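Ticket 3794: release rule for food items, grip check vs. container floor
Status: open, waiting on Damian
Cell: Prurnau

Hi all, me again! Picking this one up from Friday because I've got a bit more to say (and I had coffee).

So the handling rules we took over from Jirbridge say "open the fingers when the item is inside the container." Great, but inside how far? Two of us read that line and came up with two different answers. I'd call it inside once the finger tips are below the rim. Damian Thaler reads it as the item touching whatever is at the bottom, and I'm coming around to his side, especially for anything with a soft crust.

The other half of the ticket is grip height. The rule wants contact on the lower third of the item, both fingers, no squeezing past the force limit. I set the limit to 30 in the config, and the old Auer profile had 29, so please don't mix those up like I did. Wrist views for both points: 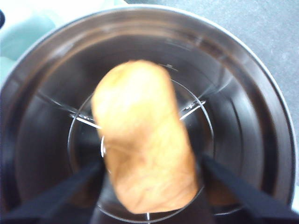
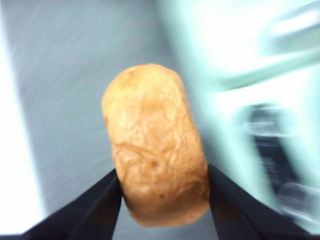 Wrist camera, bread roll in the grip. The steel container is in the first view.

What I've tried so far:
Reloaded the profile, same wording comes up, so it's the rule text and not a bad import.
Set the descent speed to 18 and left everything else alone.
Asked Lultalholm if they have a written release height. They don't, they go by eye (ugh).

My proposal for the new text: "Lower until the item is supported from below, then open." And a separate line for containers with an insert, since the insert should count as the floor there.

Damian, can you okay the wording or send me yours? I'll leave the profile locked until then.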